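Filed under: Guides / Perception Stack / First-Time Setup

7. Bringing up the grasp planner on a glass tabletop

Prenidik can plan a two-handed grasp on nearly anything you can lift. It would prefer that you didn't put the thing on glass. If glass is what you've got, this section covers the extra set-up, and you should finish section 6 (joint limits) before starting it. People skip section 6. The log always knows.

You'll need the head camera and both wrist cameras publishing, the Skurnlow calibration bundle, and one object with plenty of surface texture. Fruit is good.

7.1 Wrist camera streams

1. Start the camera service and wait for both wrist streams to report READY.
2. Open the Streams panel and set exposure to Manual on each wrist.
3. Set the exposure value to 800. Drop to 300 if your windows are generous.
4. Move each arm slowly through its approach pose and watch the blur score. 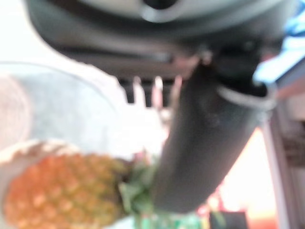 5. If the blur score stays red once the arm has settled, reduce approach speed by one notch and repeat step 4.
6. Save the profile. The Save button is under Export, for reasons lost to history.

NOTE: Blurred images during transit are expected. The planner throws out anything captured above the speed threshold, so there's no prize for a beautiful stream while the arm is swinging.

7.2 Self-masking

The planner has to know which pixels are robot. Without a mask it will detect its own hardware as an obstacle and decline to move, which is at least cautious.

1. Choose Mask > Learn from motion.
2. Jog the wrist through its full range. The learner collects up to 836 images per camera and then stops by itself.

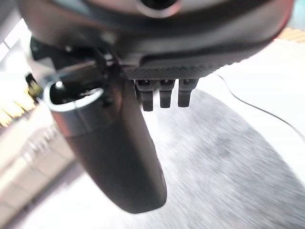
3. Check the overlay. Thin cables are the usual casualty, so paint them in by hand with the brush tool.
4. Repeat for the other wrist. Masks can't be mirrored from left to right, although the menu has an item that says they can.

CAUTION: Relearn the mask after any hardware change, including a cable tie. An old mask fails quietly.

7.3 Plane fitting through glass

Depth sensing tends to go straight through a clear tabletop and report the floor, with great confidence. Humemix, the scene-fusion module, will believe it unless told otherwise.

1. Turn off Auto-plane.
2. Enter the table height in millimetres, measured from the floor to the top face of the glass.
3. Turn on Transparent support surface.
4. Put your test object on the table and run Fit once.

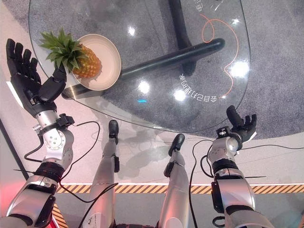

Humemix now labels every cluster as above or below the plane you entered. Go through the list before you accept it, and pay attention to anything that belongs under the table. With the set-up in this guide, the black support bar and the orange cable on the floor both show clearly through the glass, and either will turn up as a graspable object if the height is off. The pineapple on its plate should be above the plane. If it's listed below, you've probably typed centimetres.

5. Mark false clusters as Ignore. Ceiling light reflections go here too, and you may have to do them again when somebody changes the lighting.
6. Lock the plane.

7.4 First planned grasp

1. Keep people behind the floor tape and one hand on the e-stop.
2. In Tlapale, the motion previewer, load the candidate list and pick a grasp with a green margin.
3. Play the preview at least once all the way through. Watch the thumb - it's the part most often routed somewhere optimistic.
4. Set speed to 7 per cent and press Execute.
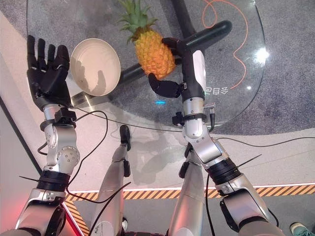
Figure 7-4. Right hand at the pineapple, fingers curled around one side and thumb underneath. Left hand open at the edge of the glass.

5. If the planner reports SUPPORT CHANGED, refit the scene before trying again. Any dish on the table counts as a separate object and needs its own cluster, whichever way up it is.
6. To stop partway, press Hold. Abort also works, but it discards the locked plane and sends you back to 7.3.

NOTE: The October release moves Ignore labels into the scene file. Until then they live in the session, so export the session before you close the window.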